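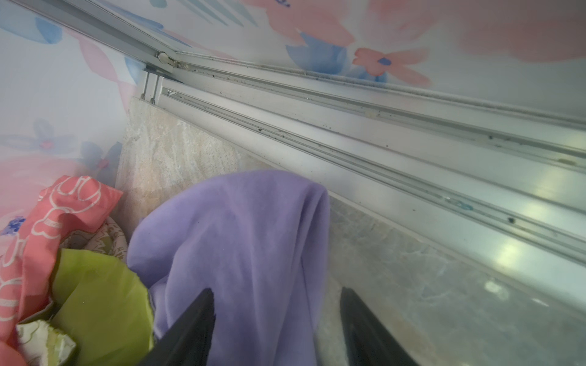

About Durkeck

Durkeck collects handling examples for learning systems that are meant to work with household fabric. The company was established by Shahzad Arain, who remains its director, and operates from offices in Sperling and Cloltent.

Our operators guide a two-finger gripper through everyday tasks with clothing and other soft goods. Each attempt is recorded from the wrist, reviewed by a second person and labeled before it enters the Prikow collection. Failed grasps are kept and marked as such.
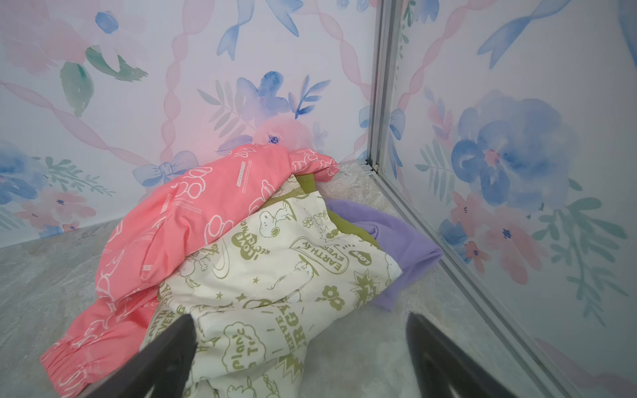 Sessions take place in furnished rooms, with patterned curtains, stone surfaces and printed garments left in heaps - conditions that a learning system will meet in ordinary homes. The August release of Prikow contained 3,363 reviewed examples gathered by 3 teams.

Durkeck employs 40 people. Client data is held separately from the Prikow collection, and access is granted by written agreement only. Inquiries may be directed to either office.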